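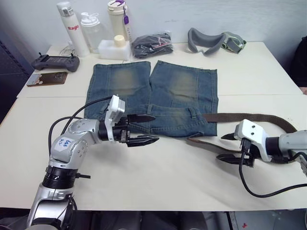
**Drundunik Folding Yard Sign Kit, two-sided**

The Drundunik is a reusable sign frame for local campaigns, ballot measure groups and county parties. It holds a printed panel on each side, so drivers coming from either direction can read the candidate's name. When the race is over you pull the panels out and keep the frame for the next one.

Each kit contains:

- 1 steel frame with ground stakes
- 2 blank corrugated panels, white
- 3 spare corner clips
- 1 rubber mallet cap

Panels slide in from the top and lock with the clips. Printing is sold separately. You can send us artwork or take the blanks to your own printer. If you use your own, ask for the "paid for by" line to be at least as large as your state requires. We print what we're sent and don't check disclaimer wording.

**Ordering for a campaign**

Orders of over 200 kits ship by freight from our Mazza warehouse and need a loading dock or a liftgate. Smaller orders go by ground. In an election year, frames usually run short from August on, and we don't hold stock without a deposit.

Evanthia Karagiannis handles campaign and party accounts. Ada De Luca handles returns and replacement parts. Frames can be returned unused up to the close of the general election. Printed panels can't be returned, including after a candidate withdraws.

**Fit**

Drundunik panels also fit the older Helel frame. They don't fit the Drandach, which takes a narrower panel and a different clip.

Check your city's rules on signs in the right of way before you set them out.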